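4. Does sorting by "kitchen" and "non-kitchen" tell us anything?

4.1 The claim under test

Several recent papers on household clutter hold that people sort the things on a worktop into those that belong there and those that do not, and that they do so quickly and with little disagreement. Rebane and Eze put this most strongly. In their Jostton study, householders were asked to name the items on a surface that "should be somewhere else", and the authors report near agreement. They conclude that each household carries a stable mental map of its kitchen, and that clutter is whatever departs from that map.

We have doubts about this. The Jostton householders were asked about their own kitchens, in their own kitchens, by an interviewer who was standing in the room. A person in that position may well name the things they are embarrassed by, and these need not be the things they would move if left alone. The agreement was also measured within households, mostly between couples, who have had years to settle such questions or to stop arguing about them. It is a long step from there to a mental map.

The wording matters too. "Should be somewhere else" already assumes that there is a somewhere else. In small flats there often isn't. Achterberg raised this point in his reply to the Jostton paper, and we do not think it has been answered. The later Garkus survey changed the phrase to "does not belong", but kept the interviewer and kept the couples, so it inherits most of the same trouble.

4.2 What we did

We used a postal and online survey with 1,144 usable returns. Respondents were shown short written lists of things left on a worktop and asked to mark any they would put away before cooking a meal. There were 20 lists, and each respondent saw six of them, in an order drawn at random. A second group of 500, taken from the same returns, was sent the same lists again in October with the question changed to "which of these would you put away before a visitor arrived?"

We left out any list on which the items were all food or all tools, as these gave respondents nothing to sort. We also left out knives. In the pilot, people with small children marked knives every time and gave safety as the reason, and we did not want the safety answer mixed up with the tidiness answer. Some readers will object that a worktop without knives is an odd worktop. We accept that, and the reader should bear it in mind.

4.3 What came back

If the mental map account were right, the two questions should have drawn much the same answers from the same people. They did not. Cleaning products were marked far more often for visitors than for cooking, even by respondents who said elsewhere in the form that they kept such products out all day. Fruit went the other way. Loose fruit was often cleared before cooking, on the grounds that it was in the way, and was left out for visitors, sometimes with the note that it "looked nice".

Seasoning was hardly ever marked under either question. Rebane and Eze would take this as support, and it is the one result here that fits their account without bending it. It fits a duller account just as well, namely that people leave out what they are about to use.

Mixed surfaces gave the least agreement of all. Figure 6 is typical of the type, with fruit, a spatula, a pepper grinder and a spray bottle sharing one top.

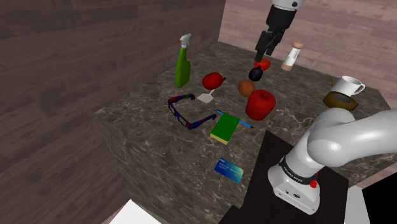
JOSTTON, October

Figure 6. A mixed worktop surface (computer rendering).

On mixed lists the written comments were more useful than the marks. Many respondents asked what was in the spray bottle. Those who took it for a cleaner put it away, and those who took it for water or oil left it where it was. The same object was therefore in or out of place depending on a fact the list did not supply. Earlier studies have treated such cases as noise and dropped them. We think that is a mistake, as it removes the very items on which the theory could fail.

4.4 Limits

A written list is a poor stand-in for a worktop. It has no smell and no crumbs, and nothing on it is within reach. People may also be tidier on paper than they are at home, and we have no means of checking. Wattimena, who read an early draft, pointed out that our visitor question does not say who the visitor is, and that one clears up differently for a sister and for a landlord. She is right, and we would now split the question.

Nor do we claim that people have no settled habits in their kitchens. They plainly do. Our complaint is narrower. The published evidence for a single stable map rests on one question, asked once, in circumstances that favoured one kind of answer. When the question changed, the answers moved, and we would want to see them hold still under a third and a fourth wording before using the map to explain anything else. The Sorensen storage trials, which take it as given, are considered in Section 5.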